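Tourism and Lodging, Unit 4
Reading hotel claims with a cold eye
Notes by Yaroslav Melnychuk, 7/7/20

Every hotel in Soston is "steps from the harbor." Ask how many steps. For the Kimarer it was 1,000 or so when I walked it, uphill, with a bag.

1. Location words
"Central" has no agreed meaning. Neither does "quiet." The Cliltilham tourist office lets owners pick their own district label, so a room beside the bus depot can be sold as Old Town. Check a map before you believe any of it.

2. Star ratings
Ask who gave the stars. In some places an inspector did. In others the owner filled out a form. Two hotels with the same stars may share nothing but the sign.

3. Guest reviews
A score built on 300 reviews sounds solid. Now sort them by date. At Zakharchenko House, 16 of the newest ones used the phrase "hidden gem" and all were posted in July. I have my doubts. Read the middle scores first; people who liked a place but had one complaint tend to give details.
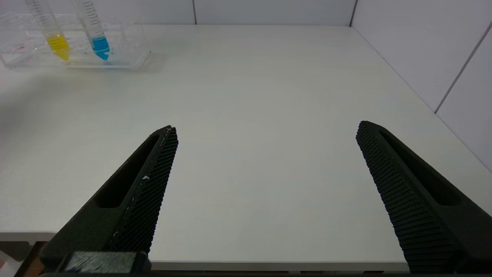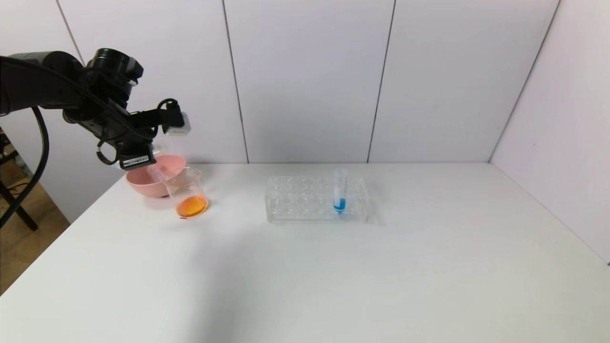

4. Price
The first price shown is rarely the one you pay. Look for the resort fee, city tax, cleaning charge and parking. "Free breakfast" is in the rate somewhere.

For next class
Pick 2 listings for the same town. Underline each claim that could be checked, then check it. Bring the claims you couldn't settle, with a note on who you asked.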